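Part-time helpers wanted for sorting of office supplies, Etia storeroom

Etia is a small shop for used and surplus office goods. We buy what is left when offices close or move, we clean it and sort it, and we sell it again to schools, to small firms and to people who work at home. For the next season we look for 2 helpers for the sorting table.

The work

Our supplier Hetov sends us mixed boxes. In one box there can be binder clips, paper clips, rubber bands, pens, key rings, labels and many other small things, all together. Your task is to separate them, to check them and to pack them for the shelf. It is quiet work, most of it done by hand, and you may sit or stand as you prefer.

A usual shift goes like this. You take a box from the rack and empty a part of it into a tray. Please do not empty the full box, it becomes a mountain and small things fall on the floor. First you take out what does not belong, for example staples and broken pens. Then you sort by kind, after that by size, and at the end by color. Binder clips take the most time. Their wire handles catch each other, and if you pull too strong the handle jumps out of the body. We sell them in bags of 45, one color in a bag, and also in mixed bags for the customers who do not mind the color. Clips with rust or with a bent handle go in the scrap tin.

You also write the label for every bag and put the finished bags in the crate for Durkon, the stationery shop which takes a large part of our goods. The crate is collected on Friday, so on this day we ask everybody to be on time.

Whom we look for

You need patience and good eyes for color. Some shades are near to each other, and a customer who ordered blue will notice a green one. You should be able to lift a box to table height, but the very heavy ones we move with the cart. Experience in a shop or a storeroom is welcome and not necessary, we will show you everything in the first two shifts. You should read and write simple English for the labels. Students and retired people are both welcome to apply.

What we offer

Two shifts in a week, mornings from nine, with a paid break in the middle. The work starts in November. Pay is by the hour and it is the same for all helpers at the table; we tell you the amount when we answer you. Tea and coffee are free. You may take home clips and folders from the scrap tin and the scrap shelf if you have use for them. 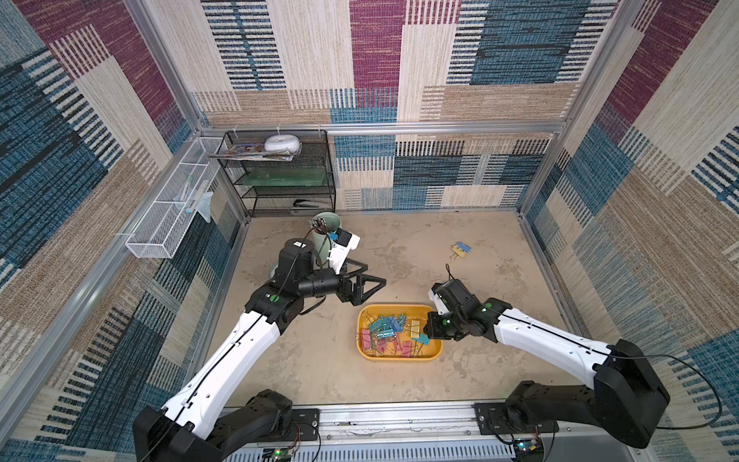 Must I be fast with the clips from the beginning?
Speed comes after some weeks, and until then we only ask that the bags have one color and the right number.

How to apply

Write us a short letter, half a page is enough. Tell us which mornings you are free and if you did similar work before. A photograph of yourself or school papers are not needed. You can leave the letter at the counter of the shop or put it in the mailbox at the side door, Şimşekoğlu Building, room 56. Please write "Sorting table" on the envelope.

We answer every letter, also when the places are already taken. Those we invite will come for one hour, see the storeroom and try with a small tray of mixed clips. This hour is paid too.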